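## Atelier partagé Zusarwood : questions fréquentes

### Faut-il réserver ?

Oui, par demi-journée, sur la page du planning. L'accueil ouvre à 9 h. Une annulation la veille avant midi n'est pas facturée.

### Que comprend l'abonnement ?

L'accès aux 2 salles et aux outils à main. Il coûte 80 euros par mois. Les consommables sont à votre charge.
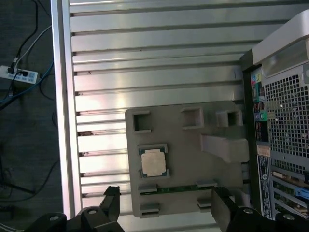
### Puis-je laisser mes pièces sur place ?

Oui, pendant 5 jours, avec une étiquette portant votre numéro d'adhérent. Passé ce délai, elles partent à la réserve Akano.

### Comment entrer le soir ?

Avec votre badge. En cas de perte, écrivez à l'accueil en précisant le dossier 3218.

### L'atelier ferme-t-il ?

Seulement en août, pour l'inventaire.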